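Mundano Young Readers: How Things Work
Who Tells the Robots What to Do? (And Who Tells Them Not To?)

6 January 2023

Robots in films have one rule, and they usually break it before the popcorn is finished. Real robots have a lot of rules. Some of them fill whole books, and those books are about as exciting as a tin of paint. But they are the reason a factory robot can swing a car door about all day without swinging a person about too.

A rule book like this is called a standard. A standard is a long list of things that lots of people have agreed on, usually after a great many meetings and biscuits. It might say how a robot must stop, how big its stop button should be, or how fast it may move when there are people close by.

The Fence and the Friendly Arm

The oldest robot rule is simple: keep the robot over there and the people over here. At the Plustico factory, where they make lunchboxes, the big robots live behind a tall fence. Open the gate and they stop. You could be the owner of the factory or a lost pigeon, and it makes no difference to the robot.

Newer robots are allowed out from behind the fence. These are called collaborative robots, or cobots, which means they work beside people. They have stricter manners. If a cobot bumps into your elbow it has to notice and stop, and it mustn't bump hard in the first place. It shouldn't have sharp corners either. (Little brothers are not covered by this standard.)

What About Robots at Home?

A factory is tidy. The floor is marked with yellow lines and everything is where it was yesterday. A home is a different matter. People do all sorts of jobs there that have no yellow lines at all, such as putting fabric on a drawer.
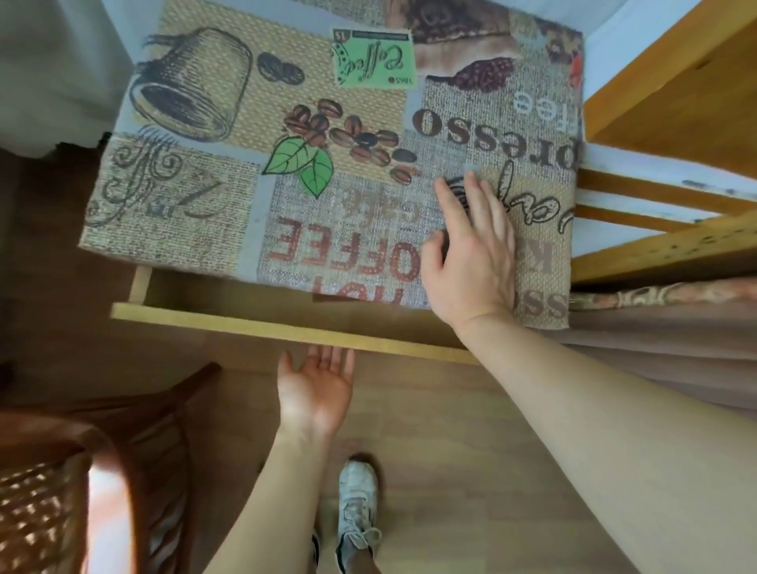
Think about how many rules you would need to let a robot join in with a job like that. How hard may it press? Cloth can crease and wood can crack, and fingers are worse at being squashed than both. What should it do if somebody's hand is in the way? The answer is always the same: wait. A robot that waits too long is annoying. A robot that doesn't wait is in big trouble with the rule book.

Then there are feet. People leave them on the floor, where robots like to drive. A home robot has to be able to spot them, or at least feel them gently and back off.

The Rutano Test

Rutano is a small home robot with one arm, 2 wheels and no sense of humour. Before it was allowed into a real house it had to pass 40 tests. It failed 11 of them the first time, including the one called "Do Not Run Over the Cable". It ran over the cable. The builders went back to work, and in February they'll try again.

The Unnithan Rules

The Unnithan Workshop teaches children to build robots, and it has 3 rules painted on the wall:

Know where the stop button is before you press go.
Keep your hands out while it's moving.
If it does something odd, stop it first and wonder about it afterwards.

You can use them with a robot kit at home. They work quite well for blenders, too - but ask a grown-up before you test that.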